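Grarneo Cup (horse race)
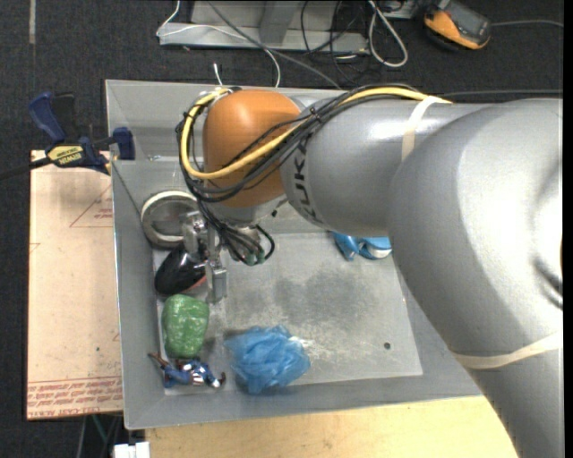 Print this page | E-mail to a friend
14 shares | 3 comments

The Grarneo Cup is a flat horse race run each June at Asville Racecourse, open to horses aged four and up. It covers one mile and six furlongs on grass and is the longest race on the Asville card, as well as the one that fills the grandstand. Locals simply call it "the Cup," and plenty of people who never look at a racing page for the rest of the year can tell you who won it last time!

History

The race grew out of a match between two landowners from opposite ends of the Tandar valley, settled over a rough loop of pasture with a church tower as the turning point. The match drew such a crowd that it was repeated the next summer with a full field, and within a few years the course had rails, a weighing room and a proper finishing post. The old turn is still known as Church Bend, although the present track runs well south of it.

For a long stretch the Cup was a handicap, and a wonderfully unpredictable one. Lightly weighted outsiders won it again and again, most famously the gray mare Lewis Lantern, who went off at 99 to 1 and led from start to finish in driving rain. The switch to level weights, with an allowance for mares, brought in better horses from farther away. Older fans still argue over whether the race lost something in the change.

Course and conditions

Asville is a left-handed oval with a steady climb along the back stretch and a sharp drop into the final turn. Cup runners start from a chute on the far side, pass the stands once, and then go out for a full circuit. The field is limited to 12. Horses drawn wide have done better than visitors expect, as the first turn comes late and there is time to find a place on the rail.

The home straight measures 627 yards, and it rides longer than that. Jockeys who make their move on the downhill run often find their horses empty with the post still a good way off. The classic Cup ride is a patient one, sitting fourth or fifth into Church Bend and pulling out only when the ground levels. It is a thrilling thing to watch from the rail, with the whole field fanning out and the noise rolling down from the stands.

Notable winners

Tandar Boy is the only horse to have won three times, the last of them by a nose after being boxed in for most of the straight. His trainer, Gijs Dierckx, went on to win the race with two of Tandar Boy's half sisters, a superb record for a yard that never had more than a handful of horses in work.

Melati Wijaya became the first woman to ride the winner, bringing Copper Kettle from last to first in the final quarter mile. She won again two years later on the same horse, this time making all the running.

Attendance

Crowds vary with the weather. The record for a modern Cup day is 2,680, set in the year of Tandar Boy's third win. Infield admission is free for children, and the paddock rail is open to everyone until the riders mount.

See also: Asville Racecourse; Tandar Mile

Last updated Jul 29, 2018

Print this page | E-mail to a friend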